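4.2 Stopping rules near furniture and people

Most written guidance on mobile manipulators in shared rooms treats the workspace as a floor plan. Visthorpe's house rules, which we followed for this study, are typical: a keep-out distance around seated persons, a speed limit inside it, and a line in the log for every override. We doubt that a plan view is enough. A swivel chair takes up little floor at its column and a good deal more at seat height, and a rule that measures from one tells the operator very little about the other.

The checklist we inherited has nine items. Six of them concern the base. Only one mentions the wrist, and it asks whether the wrist camera is "clear," a word the Haltine and Zoltov operators read in different ways. To one group it meant a clean lens. To the other it meant a view with nothing close in front of it, a condition that is hard to meet when the task is to reach under a seat. A rule that two trained groups can both sign and both understand differently is a poor rule – whatever its compliance rate.

Figure 3 shows the lounge from head height and the space beneath an office chair from the wrist.
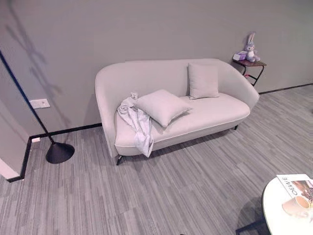
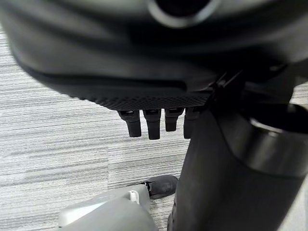 Figure 3. Room view (first panel) and wrist view (second panel). In the second, the gripper's tip is close to the toe area of a shoe and the base of the chair column.

Ilona Csizmadia, commenting on an earlier draft, objected that we were asking a checklist to do the job of a sensor. In her view no operator reads nine items with the arm already extended, and the rule should simply forbid reaching below seat height until the log shows that feet have been looked for in the wrist view. She also thought our distinction between base and wrist clearances would be ignored in practice, as the older one was.

We accept the first point and part of the second. A hard stop is easier to audit than a judgment. It is also easier to satisfy on paper: at Sárközi, the log recorded nearly 3000 reaches, and 57 of those entries had the foot check ticked before the arm had left its rest position. We take no comfort from the remainder, for the log cannot say whether anyone looked. Our revised wording therefore ties the check to the wrist view at the moment of reaching, and requires the operator to name the nearest object. Whether that survives a long shift is a question we leave open until the September trials.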